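May 15, 2024

Up at six, rain on and off until lunch. Coffee on the back step anyway, under the overhang. The peas are up past the second string and the slugs have found the lettuce again. I put out two pie tins of beer and a board to trap them under. Replanted four of the cabbages from the spares in the cold frame and left the rest.

Spent most of the morning on the kitchen windows. The big one over the sink has been painted shut as long as we have lived here. I ran the knife around it twice, then went outside on the ladder and did the same from that side, and it gave with a crack that made me think I had broken the glass. I hadn't. One sash cord is gone and the other is frayed to a few threads. The pulleys are fine once you get the paint out of them. I took the stops off carefully and numbered the backs in pencil so they go back in the same order. The wood under the paint is better than I expected, a bit soft at the left corner of the sill, hard everywhere else.

Drove to the hardware store for cord. They had the cotton kind in one thickness only and I took 50 feet, enough for this window and the two in the dining room. Glazing compound was $4 more than in November. Bought the small can.

Huệ Bùi stopped by at noon with the dish I left at her place and a bag of herbs from her garden. She stayed for soup. Her daughter is moving back for the summer and wants the downstairs room, so the sewing table has to go up, and it doesn't fit around the turn in the stairs. I said I would come and look at taking the legs off. She thinks they are glued. We went over the seed order too. She wants long beans this year and will split the packet with me if I put up the poles on my side of the fence, where the sun is.

After she left I cut the new cord and hung one weight, then the other. The first one I tied too long and the weight sat on the bottom of the pocket before the sash was all the way up. Took it off and tied it again three inches shorter. It runs well now and stays where you leave it. I had forgotten windows did that. Sat at the table for a while with it open and the smell of wet dirt coming in.

Called my brother at four. His knee is better and he is walking to the mailbox and back without the cane. He asked about the canoe again. I told him he could have it if he comes and gets it.

Supper was rice and eggs with some of Huệ's herbs. Read 40 pages of the lighthouse book, which has gotten slow since the keeper's wife left. Wrote to Aunt Carol and still have to find a stamp. Reading on the porch gauge at dusk was 61 degrees.

The Xeon chip held over the green Dell board, glare on the metal and all.

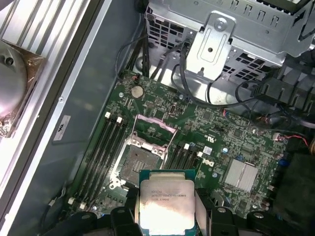

For tomorrow

Scrape the sill and let the soft corner dry out.
Stamp for Aunt Carol.
Bean poles, eight feet if they have them.
Screwdrivers and the small saw to Huệ's for the table.
Check the beer tins before the birds do.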